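Ekelham Student Robotics Club — Workshop Tips
Bedding and soft goods, June 2018

Collected from the bench notes for members joining the two-arm group. Items on wheels, chargers and the drill press are on their own pages.

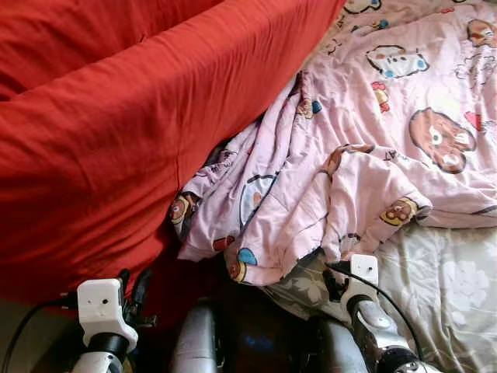
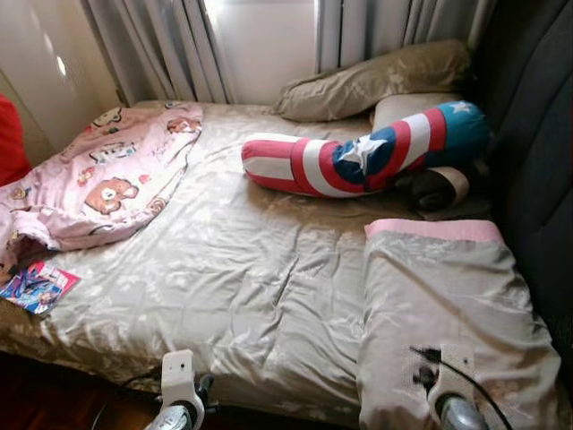 Cable slack is the most common cause of a lost session. Set it with both arms at full reach, then add one hand's width and tape the loop at the wrist, not at the finger mount. Takeshi Oshima keeps a roll of cloth tape on the charger shelf for this. Practice on mixed bedding before moving to plain sheets. A crumpled pink blanket with cartoon prints gives the vision code plenty of edges and corners to hold on to; a beige sheet with a faint floral pattern gives it very little, and a fold there is easily missed. Label the two in separate folders.

Grip force. Start at setting 60 and go down. Satin slips before it tears, fleece does the opposite. Log the value with the fabric name — "soft" is of no use to the next team.

Finger pads. Wipe with a damp cloth, no solvent. Lint builds up in the corners of the pad and a toothbrush gets it out. Spare pads are in drawer 914.

Cycle count. Replace pads at 300 grasps even if they look fine. Caroline Urio has the count sheet.

Laundry. Wash club bedding without softener. It changes the friction and the old logs no longer compare.

Corrections to Kiyoshi Kobori before the Flastside meet in November.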